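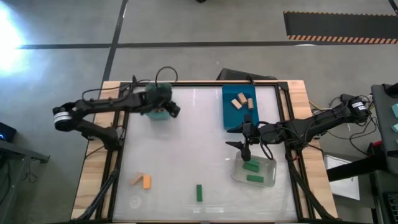
Fig. 1. Containers on a white work surface, one on top of the other.

Packaging and Storage, Unit 4: Stacking and Load
Notes by Mitali Bandara

Read these before the November lab. Bring a calculator and the load sheet from Unit 3.

Terms for this unit

Footprint: the area a container covers on the surface below it.
Static load: weight resting on a container while nothing moves.
Dynamic load: the extra force when a stack is lifted, set down, tilted or driven over a bump.
Nesting: one empty container sitting inside another of the same shape.
Stacking: one container resting on the rim or lid of another, full or empty.

Students mix up the last two every year. A nesting tub has sloped walls and saves space on the return trip. A stacking tub usually has straighter walls and a rim made to carry weight. Some designs do both, depending on which way you turn the upper tub.

4.1 Where the weight goes

In a plain column stack, the bottom container carries everything above it. It does not carry its own contents on its lid, so leave one unit out of the count. For a column of n equal containers with gross weight w, the load on the bottom one is

load = (n - 1) x w

Worked problem. Drumberg ships jars in cartons with a gross weight of 84 newtons each. What is the load on the bottom carton in a column of five?

(5 - 1) x 84 = 336 newtons

The most common mistake is to multiply by five. The second is to use the net weight and forget the carton and dividers.

4.2 Strength and the safety factor

A carton that holds 749 newtons in a press test will not hold that much for a month in a damp warehouse. Board loses strength over time under a steady load, and it loses more when it takes up moisture. We divide the test strength by a safety factor. In this course use 3 for dry storage under a month and 5 for anything longer or damper.

749 / 3 = 249.7 newtons
749 / 5 = 149.8 newtons

Compare both with the 336 newtons from 4.1. The Drumberg column fails either way. With the dry factor, three cartons high is the limit (168 newtons on the bottom one). With the damp factor it is two.

4.3 Alignment

Most of the strength of a box is in its corners. When corners line up, the load runs straight down through them. When a box is shifted sideways, its corners press on the middle of the panel or lid below, the weakest part. Brick patterns hold together better on a truck but give up column strength. Many warehouses use columns for the lower layers and cross the top layer to tie the load.

A smaller container on a larger one has the same problem. Unless the lid has ribs or a raised edge to take the load, treat the lid as the limiting part and look up its rating separately.

4.4 Problems

1. A Prirus tub has a test strength of 884 newtons and a gross weight of 100 newtons when full. Find the highest safe column for dry storage and for long storage.
2. Repeat problem 1 with the tubs half full. State what you assumed about the empty weight.
3. Name two changes that would let Drumberg stack four high in dry storage. Show the numbers for one.

Hand in problems 1 and 3. Problem 2 will be worked through in section with Si-eun Wang, who also has the spare load sheets.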